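Can a robot do my folding yet?

Every March I clear out the closets, and every March I end up with a mountain of T-shirts on the bed and a strong wish for somebody else to deal with them. So this year I went down a rabbit hole – can a machine fold the laundry yet?

Sort of! Slowly! Fabric is about the worst thing you can hand a robot. A mug is the same shape every time you pick it up, but a shirt comes out of the dryer as a new lump each time, and the machine has to find a sleeve or a hem before it can even begin.
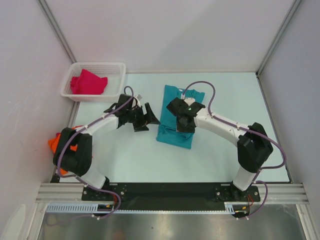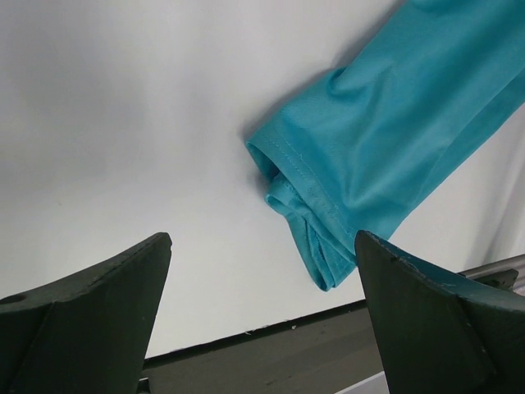

My friend Selina Moser follows all this much more closely than I do, and she says to give it some years before anything like it lands next to my washer (she also says it won't be cheap). Fine. I'll keep folding, and I've picked up a few habits from reading how the machines go about it:

Work on a flat, bare surface. The bed is too soft and your creases wander. I use the kitchen table, wiped down first.

Smooth first, fold second. Run both hands from the collar to the hem before you fold anything.

Sleeves in before the bottom comes up. I did it the other way for years and wondered why my stacks leaned.

Keep the unfolded stuff in a basket off to one side and take out one piece at a time. If it's all in a heap in front of you, you'll fold on top of it.

I got through 20 shirts that way before my coffee went cold. Socks are another matter, and I still just throw those in the drawer.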